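Returns

I'd been at Garora nineteen summers, if you count the one I spent out with my knee, when they told us the Sasdale building was getting arms. That was the word they used in the meeting, arms, like we hadn't been bringing our own.

My job was sorting returns. People send toy bricks back to us in all kinds of shape (sticky, chewed, snapped together into things only a four-year-old could name) and for years we sat at one long bench, pulled them apart, and dropped each color where it belonged. We talked the whole time! I knew everybody's divorces. I knew who was allergic to what. You can sort bricks and listen to a person better than you can do almost anything else and listen to a person.

Then the system came in from Kirnholm, 5 crates of it, and by June the bench was gone and I was a "cell attendant," with a badge and a tablet and a raise of 70 cents an hour, which I took, thank you very much.

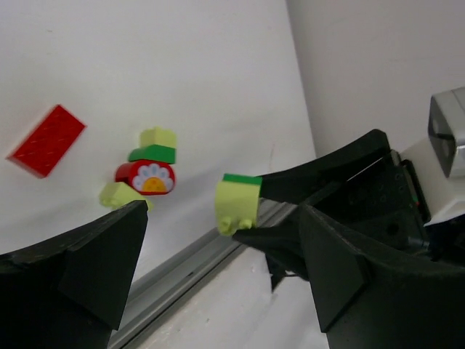 The trouble was the stuck ones. Loose bricks, fine, the arms could manage those all day long. But two bricks pressed together by some determined kid would stop the whole cell, and my tablet would buzz, and I'd have to walk over and look at what they were looking at. My first week it buzzed 107 times. I wrote that number on my hand so I could show it to my sister at dinner, and she said it sounded like having a newborn, and she wasn't wrong.

I started talking to them. Quietly, at first. Then not so quietly. I called the whole cell Usman, since that was the name printed on the software when it started up in the morning, and I'd say, come on, Usman, you've got two hands, hold one end and pull the other. I told it about my knee. I told it about the divorces, the old ones, the ones that had already worked themselves out.

On 21st March the supervisor came down with a printout and said my cell had the fewest stops in the building and what was I doing different. I said I was rubbing the sticky ones with a damp cloth before they went in. That was true. It just wasn't on anybody's list, it was a thing we'd always done at the bench, and I guess it had never been written down because we were busy talking.

So now it's a step. Step 373 in the manual, between something about lighting and something about lunch. I asked if my name could go on it and they said the manual didn't do names.
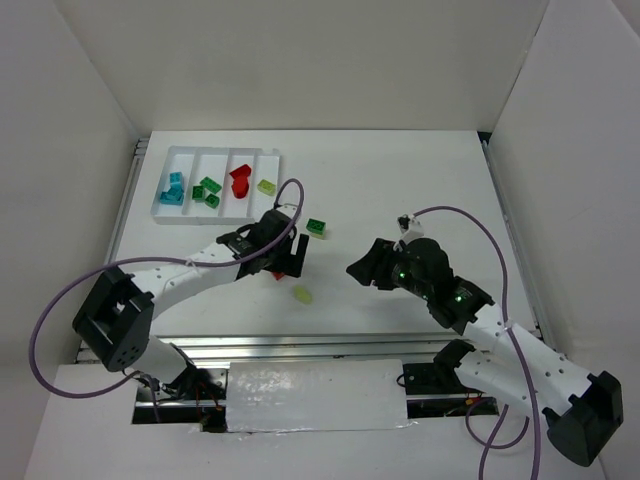 What does an attendant do when the cell is running fine?

Mostly she watches the trays fill up, wipes down the next batch, and keeps the tablet where she can hear it. On slow afternoons I pull a chair over, and last week the new girl from packing brought hers too, and she told me she's thinking of leaving her husband, and I kept wiping bricks and let her talk.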